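Brustside Home Forum > Furniture and Storage > Floor lamps and arc stands

Top tube on arched pole keeps rotating under load. How do I lock it?

Asked by tgreer_40

I have a two-piece steel pole, black powder coat, arched at the top. The upper section slides into the lower one and is held by friction alone. With a plant hanger on the end (a bit under 2,000 grams with the pot watered) the arch swings to one side within a day or so. Tube OD is 24 mm at the joint. The maker, Nasance, has no spare parts listed. I would like a fix that still lets me take it apart to move house. Drilling is acceptable if it is done once.

3 answers

Accepted answer
M. Mercado

The load is off-axis, so any lean in the base becomes torque at the joint. Check the base with a level first and shim it. A pole that is plumb has very little reason to rotate.

If it still moves, do the following.

1. Separate the sections and degrease both mating surfaces with metho.
2. Measure the gap. If the inner tube rattles, wrap one layer of aluminium foil tape around it and refit.
3. Set the arch to the direction you want and mark both tubes with a pencil line.
4. Drill and tap the outer tube only, M4, about 15 mm below the rim. Fit a grub screw with a nylon tip.
5. Tighten until the arch resists a firm twist by hand. Stop there. Thin wall tube dents easily and a dent will stop the sections coming apart.

Touch up the bare edge of the hole with enamel or it will rust under the coating.

Do the twist test with one hand just under the curve and the other further down the pole. 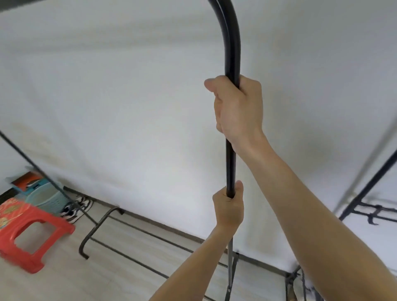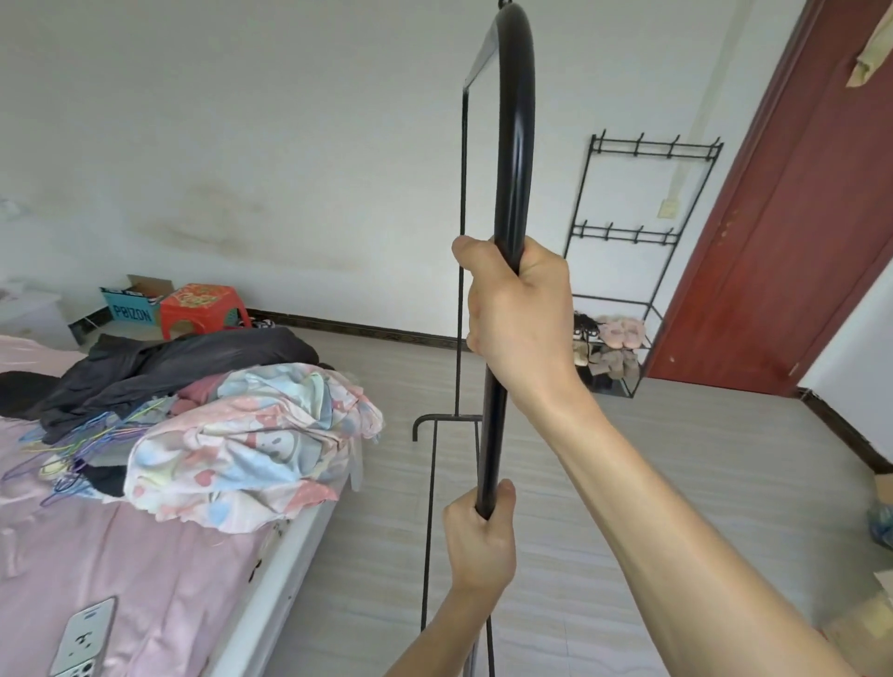 Hand positions on a black arched pole, right hand high and left hand low.

Answer 2
Stultier

Superglue. Did mine on Saturday, no movement.

Comment from tgreer_40: It has to come apart again.

Answer 3
K. Nwachukwu

Agree with the grub screw. If your wall thickness is under 1 mm the tapped thread will strip sooner or later. Use a rivet nut, or a two-piece shaft collar across a slit in the outer tube, which needs a hacksaw cut of 29 mm or so and no thread at all. Deburr the slit. I have not had a collar slip yet on a similar stand.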